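Research > Working papers > Gaming and payments
Reading time: 4 min
Print | E-mail

4. Deposit limits and player behaviour

4.1 Sample and sites

We looked at account records from 401 adults who played at two online bingo and slots sites, Pradeo and Gedeo. Both sites are run under the same licence and offer much the same games, but they handle deposit limits in different ways. Pradeo asks each new player to set a monthly limit before the first deposit is accepted. Gedeo keeps the limit in the account settings, where players may set one at any time or leave it blank.

Records covered four months of play, ending in April. We left out accounts closed within the first fortnight and accounts opened only to claim a sign-up bonus. Players who held accounts at both sites were counted once, under the site where they had made their first deposit.

4.2 Limits chosen

Most Pradeo players accepted the figure already shown in the box when they opened their account. Few came back to change it, and those who did were more likely to raise it than to lower it. This agrees with earlier work by Aravena, who found that the first figure a player sees has a strong pull on the figure chosen. At Gedeo, the players who set a limit tended to do so after a run of losses, and they often picked a round sum.

We can't say from these records whether either group spent less overall than it would have done without a limit. Some players may have moved their spending to other sites once the limit was reached, and we had no means of tracing this.

4.3 Interviews

A smaller group took part in interviews at our Portela and Clirnitz offices. Each interview was led by Fermín Aravena and followed a fixed list of topics: how the player paid, how often they checked their balance, and what they understood the limit to cover.

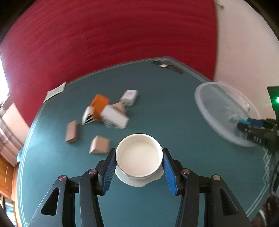 Figure 2.

Several players believed that the limit applied to losses, when at both sites it applies to money paid in. Others thought that winnings put back into play would count towards it. Neither site explains the point on the deposit page itself. Players who had misread the rule were found among both new and long-standing customers, so time spent on a site doesn't seem to clear the matter up.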